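Visit Report: Police Records and Evidence Open Day, Clesbridge
10 Oct 2022

The Clesbridge police district opened its records and evidence building to the public and the trade press in September. Entry was by advance booking, with one bag check at the side door. The main station was closed to visitors throughout.

The tour started at the intake counter. An officer bringing in property fills out a paper form and then enters the same details at a terminal. The clerk compares the two before a label is printed. If they differ, the item goes into a temporary locker and the officer is called back. The district recorded 33 such callbacks in the month before the visit. Most involved a wrong case number or a missing time.

The label system is supplied by Miteck and has been in use for 18 months. Each label carries a barcode and a short text line that can be read without a scanner. Staff said the text line was added at their request after a network outage left them unable to match bags to cases. Label stock is kept in a locked drawer, and spoiled labels are logged by serial number.

The main store holds roughly 2,000 items on fixed shelving. Firearms, cash and drugs are held in separate rooms, and visitors were shown only the doors. Each of those rooms needs two badges to open. The door log is checked against the shift roster weekly. Temperature in the cold room is recorded automatically, but the alarm still rings at the front desk only, and the desk is not staffed overnight. A question on this was noted and not answered.

Brovance, the contractor for the digital side, gave a short talk on video retention. Footage from a homicide case is kept without a time limit. Footage from a traffic stop with no charge is deleted after a fixed period unless a complaint is open. Copies for defense counsel are issued on encrypted drives, and the recipient signs for each one.

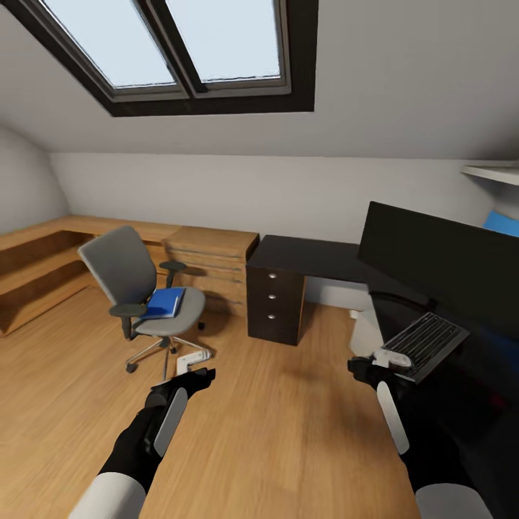
Vol. 18, No. 47

The last stop was the public counter, where relatives and attorneys can ask for property to be released. A release needs a signed order from the prosecutor's office and a photo ID. The waiting area has six chairs and no private room, so conversations at the counter can be heard by anyone in line. The district said a partition is in next year's budget request.

Handouts were available in English and Spanish. The release form is also on the district website, under Records.

Report by Tănase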